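How to Score a Baseball Game by Hand

My uncle Kosmas Tsakiris taught me to keep score in the bleachers at Plakthorpe, with a golf pencil and a program gone soft from being sat on, and I've been hopelessly hooked ever since. People see me at it and assume it must be terribly complicated. It isn't, really! If you can follow a game with your eyes you can follow it with a pencil, and by the third inning or so your hand starts to get the hang of it.

What you'll need

A scorebook (or a printed sheet, one page per team), a pencil with a decent eraser, and something firm to lean on. I like the spiral-bound books because they lie flat on your knee, but loose sheets on a clipboard are perfectly fine while you're learning. Practise at home first, with a game on the television, where you can spread out and pause whenever you get in a muddle.
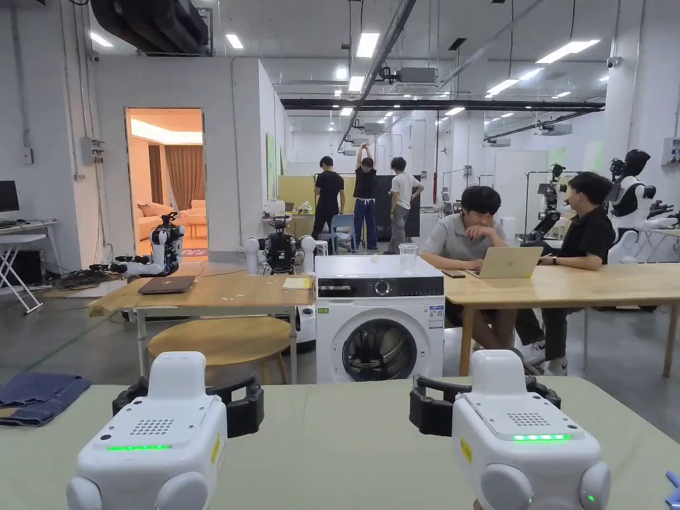

Folded jeans at the left end of the green table.

Learn the position numbers

Every fielder has a number, and it has nothing to do with the one on the back of the jersey. Pitcher is 1, catcher is 2, first base 3, second base 4, third base 5, shortstop 6, left field 7, centre field 8 and right field 9. The shortstop being 6 trips up nearly everybody, so say it out loud a few times. I wrote mine inside the front cover of my first book and peeked at it for a whole summer.

Fill in the lineups

Get to the park early enough to copy down both batting orders before the first pitch. Put the jersey number, the name and the position number beside each spot. Leave yourself the blank line underneath, if your sheet has one, for substitutes. Last April I squeezed Grigoris Ververidis in so tightly that there was no room for the fellow who pinch-hit for him, and that page is a dreadful mess to this day.

Record each at-bat

Each batter gets a box with a little diamond in it. When he reaches first, darken the line from home to first and write how he got there: 1B for a single, BB for a walk, HBP if he was hit by a pitch, E6 if the shortstop made an error. As he moves along, darken the next line. If he comes all the way around, colour in the whole diamond – a lovely feeling when it's your own team.

For outs, write down who handled the ball, in order. A grounder to short, thrown to first, is 6-3. A fly ball to centre is F8 (some people just write 8). A double play from short to second to first is 6-4-3. Strikeouts get a K, and if the batter was caught looking you write the K backwards. Then put the number of the out in a small circle in the corner of the box, and when you reach the third one, draw a slash at the bottom so you know where the inning stopped. 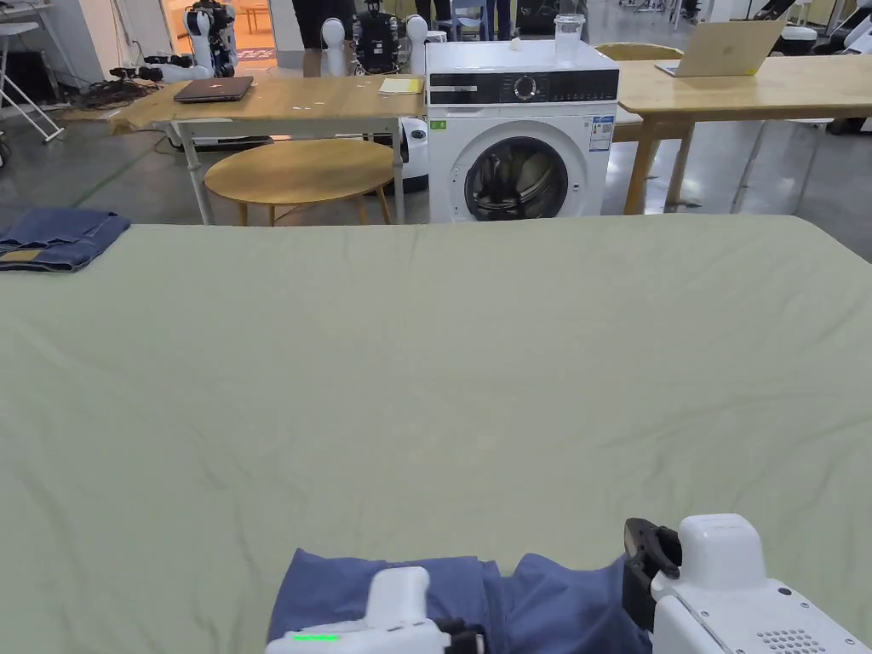

Blue shirt or similar, with the jeans folded farther back.

When the whole team bats around

Sooner or later you'll have one of those endless innings where the leadoff man comes up again before anyone's out of breath. Simply carry on into the next column, cross out the inning number at the top and write the correct one. I saw Skornico score 11 in a single inning against Eketti, and my page looked like a road map by the end of it.

Check your work

After the game, add up each team's plate appearances. They should equal its runs, plus its runners left on base, plus the outs its batters and runners made. If they don't, go back through the boxes, starting with the inning where you went for a hot dog.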